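# Brerdale Reuse Center Changes Intake of Small Household Items

GRALVILLE, July 2021

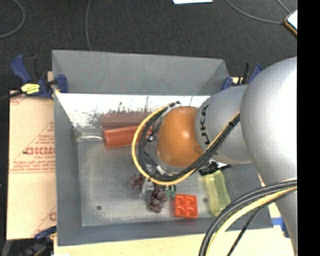
*Small items on the floor of a gray bin. The surface shows scratches from wear.*

The Brerdale Reuse Center will change the way it receives and sorts small household items, the center announced this month. Loose goods brought to the intake desk will be laid out on the floor of large gray bins before they are assigned to a shelf, a repair bench or the materials stream. Until now, most small items stayed in the bags and boxes in which they arrived until a full load was ready for sorting.

The change applies to toys, blocks, kitchen tools, containers and similar goods that can be lifted with one hand. Furniture, lamps and large appliances will continue to be received at the side entrance on Lostusitz Avenue under the existing rules.

"Items at the bottom of a bag were often damaged by the time we reached them," said Shoshana Begay, director of the center. "Spreading them out in a bin lets us see the condition of each one and decide where it should go on the same day."

Under the new procedure, goods are to be placed in a single layer with space between them. Cylindrical items should be laid on their sides. Items with sharp edges are to be handed to the intake desk and may not be placed in a bin. Anything that leaks, or that carries a label warning of hazardous contents, will be returned to the donor with directions to the county drop-off site.

The center considered replacing its older bins before the change took effect. An inspection by facilities manager Radu Dumitrescu found that scratches on the bin floors and scuffs along the walls were a matter of appearance and did not affect use. The bins will remain in service and will be wiped down at the close of each working day. Money set aside for replacements has been moved to shelving in the Du Room, where sorted goods are held before sale.

Residents may bring up to two bags of small items per visit. Each bag may weigh no more than 18 pounds. Households with larger quantities, including those clearing out a home or a storage unit, are asked to make an appointment. Appointments last 40 minutes, and a member of the intake team will be present throughout.

Goods should be clean and dry. Sets should be kept together where possible, with small pieces in a clear bag tied at the top. Batteries must be removed before drop-off and can be left in the container at the main entrance.

Aba Gyamfi, who supervises the intake team, said that donors are welcome to remain while their goods are sorted and may take back any item the center cannot accept. Items left behind will be recycled or discarded.

Schools and child care providers that collect blocks and other play items from the center will see no change in the pickup schedule. Requests should still be made in writing and should name the kinds of items wanted.

The Brerdale Reuse Center is located at 2842 Lostusitz Avenue, Gralville. Printed copies of the new intake rules are available at the front desk. Questions about appointments may be directed to Booker Pennington in the center's public services office.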